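News > Neighborhood > Bronstead Bake Swap

September 2024
By Bernice Odoi

Print this page | E-mail this page

The bake swap is back, and what a turnout! We had 153 people through the doors of Carnside Hall, well up on last year, and by the end of the afternoon there was hardly a crumb left to carry home. I came away with a lemon loaf, two kinds of rye and a jar of somebody's sourdough starter that is already trying to climb out of my fridge.

For anyone new to town, the idea is simple. Bring something you baked, put a recipe card beside it, and take home something you've never tried. Chantelle Mokoena brought her grandmother's cornbread (she finally wrote the recipe down in August, after years of us begging) and the cards were gone in around 30 minutes. I got the last one! She bakes hers in a cast iron pan and lets the batter sit while the oven heats up, and I'm going to try it that way this weekend.

The beginners' table did great too. Nine first-time bakers signed up, and a couple of them are already talking about croissants, which is braver than I've ever been.

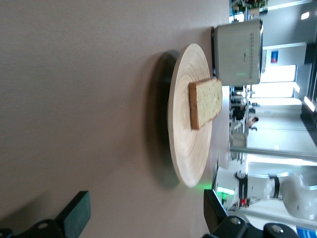 Can I come to the next swap if I only have something from a box mix?
Box mixes are welcome, just write the brand and anything you added on your card.

We'll be in the Osei Room next time, with more tables and a proper spot for gluten-free bakes. Label your pans!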